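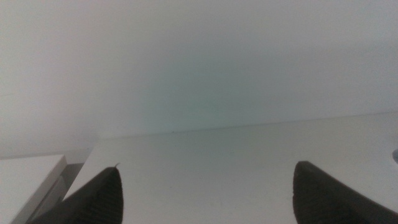
Open fingers over the bench top, wrist camera view. Finger wear and replacement are covered in step 4.

Guides > Small Automation > Planning and Budget > First Bench Arm

How to budget for a first bench arm

This guide is for a small shop or lab that wants one robot arm on one table and has to put a number on it before anyone will sign. It covers a light arm with a two-finger gripper and a wrist camera, doing pick-and-place work with small parts. It does not cover welding, palletizing or anything that needs a fenced cell.

Work through the steps in order. The arm comes third on purpose, and most of the budgets we see sent back started with it.

Step 1. Write down the job

Use one page. List the parts to be moved, the heaviest one, the widest one, where each part starts and where it has to end up. Note how many hours a day the arm would run and who will load it.

Weigh the heaviest part with the gripper's own weight added. Catalog payload figures are given at the wrist flange, so the gripper and the camera both come out of that number. If the combined weight is close to the limit, price the next size up now.

Then mark which parts you could drop from the list. Often one awkward part is driving the whole purchase, and it may be cheaper to keep moving that one by hand.

Step 2. Plan the table before the arm

The table is usually left off the quote. An arm bolted to a light desk will shake it, and the camera shakes too. Look for a top that stays flat and legs that can be leveled and fixed to the floor.

Think about color as well. A white top against a white wall is easy to keep clean and gives an even background for dark parts. White or clear parts are harder to pick out on it, and the line where table meets wall can nearly disappear on camera. If your parts are pale, price a matte gray mat to lay over the work area. It costs very little and can be changed later.

Leave room for whatever else has to live on the table. Boxes, trays and fixtures take up reach. Lay them out with tape first, then measure from the base position to the farthest corner the gripper must get to. Add a hand's width to that.

Step 3. Get comparable quotes for the arm

Ask each supplier for the same set of items, in writing:

- arm and controller
- mounting plate and bolts
- power and signal cables, with lengths
- software license, and whether it renews
- shipping and import charges
- warranty period and who pays return freight

For our own bench we compared a Sullel arm with one from Dreltitz. The Dreltitz quote looked lower until we added the controller, which was on a separate sheet. With everything included the two were close, and we chose Sullel for the longer cables and the simpler license.

Do not accept "accessories as required" as a line. Ask what is required.

Step 4. Price the gripper as a wearing part

The gripper body should last. The fingers will not, at least not in the same way. They rub on parts, bump the table and pick up dirt, and grooved contact faces need looking at more often than smooth ones.

Before ordering, find out:

- whether fingers are sold separately from the body
- whether they can be changed with the gripper on the arm
- the usual delivery time
- the opening width with those fingers fitted

The last one matters because the width in the catalog may be for a different set. Compare it to the widest part on your list from step 1.

Budget for 2 spare sets in the first year. We buy ours from Marchal and keep them in the drawer with the hex keys. Wipe the tips at the start of each shift with a dry cloth. Small bits of debris on a tip can mark a part or show up in the camera view.

Step 5. Camera and lighting

If the camera goes on the wrist, check that the fingers are in view and that they leave enough of the table visible between them. Ask for a sample picture taken with your gripper, both open and closed. Suppliers can normally do this.

Even, soft light is worth paying for. One strong lamp throws finger shadows onto the part. Two panels placed to the sides will do for most benches.

Step 6. Add it up

Our total for everything except the arm and controller came to $2793. That was the table, mat, gripper, spare fingers, camera, light panels and cables. The light panels and their stands were over $300 of it, more than we had planned.

Keep three columns on the sheet: quoted, ordered, paid. Put the date of each quote beside it, as prices usually hold for a limited time. If your budget year closes in May, ask early for a quote that stays valid past it.

Enter staff time as its own line. Setup, teaching positions and the first round of faults all take hours, and those hours come from someone's regular work.

Step 7. Stage the order

Order the table and lighting first and get them in place. Order the arm and gripper together, from one supplier if you can, so that there is one party to call when they will not talk to each other. Hold the spare fingers until the first set has been tried on real parts, in case you need a different shape.

Our planning sheet was adapted from the one used for the Dretton bench, with the gripper and camera lines split out. If you already have a purchase form, add those lines to it and keep using your own.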